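The Merger That Keeps Almost Happening

Every few years someone in the Wekow Valley league decides that Drondard and Plattner should stop being two soccer clubs and become one. The argument sounds fine over coffee. Drondard has a good field and not enough players. Plattner has players and a field that spends half of every fall under water. Put them together, the thinking goes, and you get a club that could hold its own in the top division.

I have now read the latest plan twice, all 38 pages of slogans and stock phrases, and I still can't find the part that explains who would turn up to watch.

Plattner has 237 paid members. Drondard has 182. The plan adds them together, as if people carried their loyalty around in a wallet and could swap one card for another. Other leagues have tried this and found that a fair number of members on each side simply stop paying. The plan makes no allowance for that. It budgets for growth from the first season.
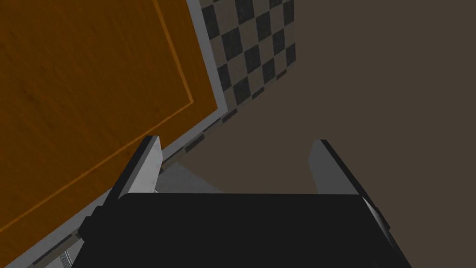

Wood grain with a lighter inset line and pale gray trim.

Then there is the money. The league says a merged club would qualify for a development grant, and it may well. But the grant would go toward a new stand with 438 seats, and Drondard's best crowd last season was nearly half that, on a warm evening against its closest rival. Under the merger, its closest rival would no longer exist. You'd think that would have come up.

The sponsor question is no clearer. Zudetti, the building supply firm with its name on Plattner's shirts, has said it is "open to discussions." I have covered local sports long enough to have heard that phrase from firms that signed and from firms that stopped returning calls. The plan lists the full amount as income anyway.

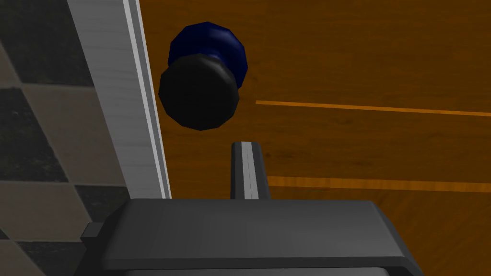 Page last changed: March 25, 2025

Supporters of the merger say critics are being sentimental. Maybe so. A town club runs on sentiment, along with unpaid labor and a snack bar. Take the name off the gate and you may find that the people who line the field at seven in the morning have other things to do.

What bothers me more is the schedule. Members are supposed to vote before summer so that a combined team can kick off in September. That leaves almost no time to settle who coaches the youth sides, which town hosts home games, or what happens to the lease in Plattner, which has years left on it. The plan says these details will be worked out by a joint working group after the vote.

I'd want them worked out first. So would most of the members I've spoken to in both towns, including several who like the basic idea and would vote yes to a better version of it. They asked the league for a second draft with attendance figures and a copy of the lease attached. So far they have been sent a color scheme.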